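Imprimir | Enviar por correo
Buscar en el foro... Buscar Búsqueda avanzada

El brazo nuevo en clasificación de piezas

cirilo_olvera
En Ferkow pusieron el brazo en agosto. Antes éramos dos en la mesa de clasificar piezas de juego. Ahora yo preparo el tablero y Blažena pasó a embalaje, con el mismo sueldo pero de pie todo el turno. ¿A alguien más le han cambiado así el puesto?

j.pitkanen
En Stusel igual. El trabajo pesado desapareció, eso lo agradezco – mi espalda también.

wardj
No estoy de acuerdo con lo de agradecer. A nosotros nos subieron el objetivo a 1035 piezas por turno y los atascos los resuelve quien esté más cerca.

cirilo_olvera
Aquí vamos por 305, todavía en pruebas. Os dejo el puesto con las piezas sobre la tabla, la estrella verde al fondo y el cubo azul a la derecha.

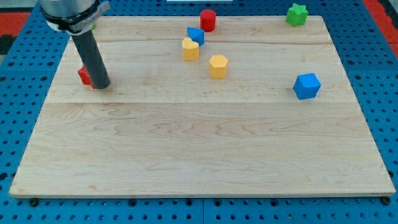
RE: El brazo nuevo en clasificación de piezas

silvia_g
¿Quién decide cómo se colocan las piezas? En mi planta lo hacía el técnico y tardamos semanas en que nos dejaran opinar.

cirilo_olvera
Las coloco yo. Formación, una mañana de sábado – pagada, eso sí.

wardj
Pues pide que lo pongan en tu categoría. Preparar la célula es otro puesto.

Temas relacionados
Trivier: turnos de noche y paradas
Cambio de categoría tras automatizar
Fawzy, ¿alguien lo ha usado?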